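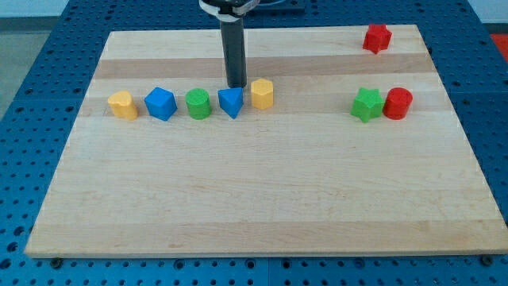
How long does a sourdough starter keep in the fridge without being fed?
Mine went 4 months, from December until last week, and it came back.

I hadn't planned to test it. I baked every week through the fall, then got tired of bread, or tired of the dishes that come with bread, and pushed the jar to the back of the fridge behind the pickles. When I found it again there was a layer of dark gray liquid on top and the paste underneath smelled like nail polish remover. No mold and no pink or orange streaks. If there had been any I would have thrown the whole thing out, jar included.

I poured off the liquid, scraped away the top layer and took one spoonful from the middle. That went into a clean jar with 50 grams of whole rye flour and 50 grams of water. The first day it did nothing at all. The second day there were a few bubbles along the glass. I threw out most of it and fed it again, same amounts, and kept doing that morning and evening. On the fifth day it doubled before lunch, so I stopped fussing and made dough.

The starter is called Manier. It was called that when I got it. Jarmila Murín gave me a piece of hers when we both lived on the same stairwell, and hers came from a baker named Štěpánek who had a shop near her mother's place. I asked her once where the name came from and she didn't know either. She keeps hers much stiffer than mine, more like a ball of clay, and says it holds better that way when you go on vacation. I may try it. Mine is the usual half flour, half water, and stirring that in the morning is easier than kneading a lump.

For flour I've gone back to the rye from Skurine. The shop on the corner stopped carrying it, so I ordered it by mail, and the smallest sack they would ship was more than I wanted. It is in two plastic bins under the bed now. For the loaf itself I use plain bread flour from the supermarket, whatever is cheapest.

The first loaf after the break:

400 grams bread flour
100 grams whole rye
350 grams water
100 grams starter
10 grams salt

Mix everything but the salt, wait half an hour, add the salt with wet hands. Fold it every half hour for two hours, then leave it on the counter until it looks puffy. My kitchen is cold in April and that took until after supper. Shape it, put it in a floured basket, and leave it in the fridge overnight. I bake in a heavy pot, 25 minutes with the lid on at 475 degrees and 20 minutes with it off at 440.

It came out flatter than I like and a bit too sour. The crust was good. I think the starter was still weak, and I probably should have fed it for another two days first. The second loaf was taller - same recipe, with the starter a week older - and we finished it with soup in one evening.

A couple of people have asked about drying starter as a backup. I smeared some thin on baking paper this weekend, and it's on top of the bookcase now, away from the cat. Once it flakes I'll put it in an envelope and write the date on it. Jarmila says she has done this and it worked after a year, but she also lost one batch to damp, so I'm going to use a jar with a tight lid as well.

Next I want to try the caraway loaf again, the one that stuck to the basket last time. I've bought rice flour for dusting.

Posted 2021-04-27 in Kitchen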